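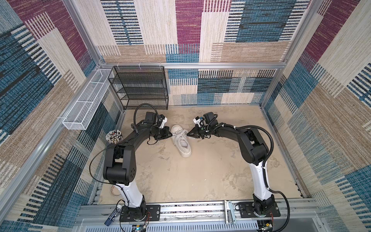

Corinne Vasek

ROB 2310, Two-Arm Lab, Tellbridge College
Notes for the shoe unit, updated 2/12/26

Okay, shoes! I've been looking forward to this one since August, when I was planning the course and kept crossing out safer objects. Blocks are fine. Blocks will let you get away with a lot, though, and you've all gotten pretty comfortable with them. A sneaker has a stiff end and a squashy end, it rolls over when you nudge it, and the laces go wherever they like.

The job for this unit is to get a sneaker from the floor of the cell to the wire rack at the back, using both arms. You start with the shoe on its side, somewhere in the middle where both grippers can get to it. You finish with it on a shelf, sole down, toe pointing out, and both arms back at home. Which shelf is up to you. I'd go for the lowest one your arms reach comfortably, but if you want to show off, go ahead.

How I think about the problem

Most groups start by asking where to grab. I'd like you to start at the other end and ask what the shoe has to look like right before you let go of it. The shelves slant, so a shoe that's perfectly level in the air will land on its heel or its toe first and then do something you didn't plan. Work out the release pose, then back up from there to the grasp. A few of you did this with the mug task without being told and your runs were so much cleaner for it.

Now, the grasp. Places people like to hold a sneaker:

The heel. Stiff, easy to see, and my favorite. One finger goes inside the collar and the other outside. The shoe hangs toe down when you lift, so you'll need the second arm to bring the toe up.

The sides of the sole. Good grip, but check how far your gripper opens before you fall in love with this one.

The tongue and laces. Tempting, I know, with those loops sticking up like a little handle. Laces stretch and slide, and once the shoe starts swinging you've lost track of where the toe is. Use them to steady the shoe if you want, just don't lift by them.

The handoff question comes up every time. You don't have to pass the shoe from one arm to the other! You can lift it with both and travel together, or have one arm roll it upright on the floor and let the other do all the carrying. I like the roll-then-carry plan for a first attempt, mostly for the reason that you can test each half by itself.

Elbows

Please think about your elbows. Everyone watches the grippers (so do I), and meanwhile the two forearms are drifting toward each other over the middle of the cell. When the grippers are nearly touching, there isn't much room left for anything else to go wrong. Pick one arm to lead. The other one waits until the leader has closed, and when you back out, the follower goes first. Write that order down at the top of your plan so that whoever is driving doesn't have to remember it.

Same goes for cables. They loop up over the wrists and run back along the arms, and a big wrist rotation pulls them tight sooner than you'd guess. If you need to turn the wrist more than a half turn, you probably picked the wrong side of the shoe to come in from. Back off and try the other side.

Cameras

The wrist cameras are great up close and pretty useless once the shoe is in the gripper, when all they see is shoe. So decide early which view you trust for which part. I use the wrist view for the approach and the wide view for the trip to the rack.

Watch out for the background too. The walls have that busy patchwork pattern with stripes and blocks of maroon and teal, and the floor is mottled. A white sneaker stands out nicely against most of it, but a simple brightness threshold will pick up the pale patches as well, plus the white links of the arms themselves. If your detector tells you there's a shoe on the side wall, that's what happened.

Running it in Sani

Log every try in Sani, including the ugly ones. Start the recording with both arms at home, say out loud what you're about to do (it really helps when you watch it back), and stop after the arms are home again. Label the run with your group name and the grasp you used. "Test final final 2" is going to make me cry.

I want 11 logged runs from each group. Of those, 3 have to start with the shoe sole up or in some other pose you didn't plan for. Have a groupmate place it while the driver looks away – it's a lot more fun that way.

Before you press go

Clear your tools off the rail. Screwdrivers and loose brackets travel.
Look at the small boards and the thin wires in front of the bases, and keep your sleeves away from them.
Know where the stop button is and who has a hand on it.
Slow speed for the first run of the day, even if it was perfect last time.

What to hand in

A one-page plan with your release pose, your grasp and your arm order. The Sani logs. Then a page on the run that went worst, with your best guess at the cause and what you changed afterward. I grade that last page hardest and I enjoy it most, so give me details.

If your group is thinking about the Cillmont meet, this task is close to their household round, and you can reuse your plan as the entry write-up. We have room for 3 teams. The practice cell in Flatitz Hall is on the usual sign-up sheet, and please put the shoe back on the floor of the cell when you leave so the next group can get going.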